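Tamitz Road Incident Notes – README

A plain-text collection of short traffic incident notes from Fosden and the Clollum valley 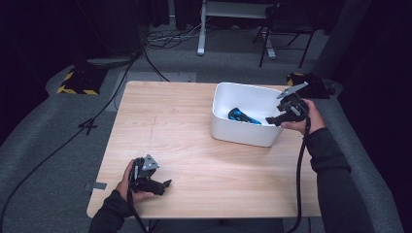 Tabletop with a white plastic bin, a small blue-and-black object inside it.

What is in this collection

The collection holds 831 short notes on road incidents, written up for the Tamitz local news page and later cleaned for reuse. Each note covers one incident: a collision, a stalled vehicle that closed a lane, a downed tree, a spill, or a signal outage. Most are between two and six sentences long. Follow-up stories, opinion pieces and court coverage are left out.

The area covered is the town of Fosden, the county roads through the Clollum valley, and the stretch of Castellanos Road that connects them. Incidents on private property are included only if they affected a public road.

Files

notes.csv – one row per incident, 831 rows plus a header
roads.csv – list of road names and their spelling variants
updates.csv – later changes to a note, linked by note number
codes.txt – meaning of the short codes used in notes.csv

All files are UTF-8. Fields are separated by commas, and any field that contains a comma is in double quotes. Line endings are Unix style. If you open notes.csv in a spreadsheet, set the time column to text first or it will drop leading zeros.

Columns in notes.csv

note_id – a number from 1 up, never reused
month – month name only
time – 24-hour clock, local time, blank if not known
road – main road, spelled as in roads.csv
cross – nearest cross street or landmark
type – one of the codes in codes.txt
vehicles – number of vehicles, blank if not reported
closure – yes, no or partial
text – the note as published, with names removed

The time is when the call was received. In 24 notes the call time was missing and the time of the first crew on the scene was used; these have an "a" after the time. Please do not use them for response-time work.

Where the notes came from

The notes were written from public dispatch summaries and from calls to the duty desk. One editor wrote most of them. A second reader checked the road names and closure status against the road department's closure list. Speeds, causes and fault were not checked, and a sentence such as "the driver lost control" should be read as what was reported at the time.

Updates.csv has 1,790 rows. Many of these are small: a lane reopened, a tow truck arrived, a detour was moved one block. A note with no rows in updates.csv was never updated, which does not mean the first version was complete.

What was removed

Names of drivers, passengers, witnesses and officers were taken out and replaced with a plain word such as "driver" or "officer". Ages, license plates and house numbers were removed as well. Hospital names were changed to "a hospital". Business names were kept when they served as a landmark.

Known problems

Minor collisions are undercounted, most of all in July, when the page ran on reduced hours. Night incidents on the valley roads often have no cross street. Castellanos Road was signed as Old Castellanos Road east of the bridge for part of the period, and both spellings appear in the text column – the road column uses the newer one throughout.

The type code for "debris" was used loosely at first and covers fallen branches, lost cargo and, in a few cases, gravel washed over the lane. It was split later, but older notes were not recoded.

Text length depends on who was on shift. Do not treat a longer note as a more serious incident.

Suggested uses

Place-name matching, simple text classification, and practice with short news writing. A fixed sample of 200 notes is marked in codes.txt by note number for anyone who wants to compare results. The collection is too small and too uneven for ranking roads by risk.

Corrections

Send the note number, the column and the suggested value to the Tamitz desk. Corrections to the text column are made only where the published note was corrected too. Changes go into the next version, and the old value stays in updates.csv with the code "corr".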